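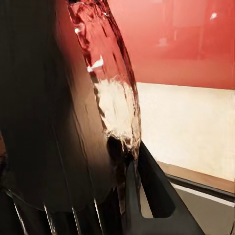 When does the Kedcombe parking fee go up? In August, when an hour downtown will cost 17 quarters' worth of patience and one dollar more than it does now.

The town of Kedcombe has picked Prallier to replace its old meters with 15 pay stations, all of which will take cards and none of which will take coins. Drivers who have spent years filling their cup holders with change may want to plan a trip to the bank.

A town survey drew 1,754 replies. Most people said they wanted cheaper parking, and the rest wanted more of it – the new plan offers neither. The town does promise the first 15 minutes free, long enough to find the pay station on Tollach Street and read the instructions.

The Michalski lot behind the library keeps its 100 free spaces for now. They are usually full by breakfast. Residents can still buy a yearly permit at town hall, where visitor parking is also metered.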